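Cuidar la pinza Lalari

Llevo desde noviembre con la pinza de mano Lalari y ya tengo una rutina para su mantenimiento. Cada 60 cierres paro y miro los dedos. El contador marca ahora 515, todavía lejos de los 2.000 que me puse como límite para cambiar las almohadillas.

Primero compruebo cómo cierra. Busco una pieza delgada y miro si los dos dedos llegan juntos o si uno se inclina.
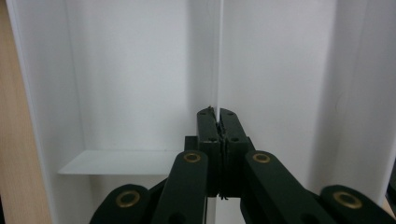

Los dedos cerrados sobre un panel blanco y fino.

Si hay inclinación, reviso los tornillos de los dedos y después los brazos, en este orden. Para los tornillos uso la llave pequeña de Seltus – la grande marca el plástico.

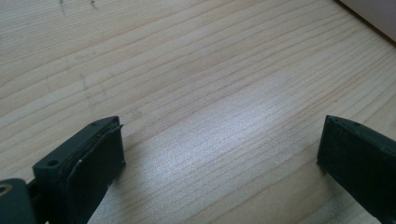

Plorner

Con los dedos abiertos se ve mejor el borde de las almohadillas. En la izquierda, las capas están separadas arriba y queda un hueco delgado. Voy a pegarla de nuevo con una gota pequeña y la dejaré apretada 2 horas antes de repetir la prueba.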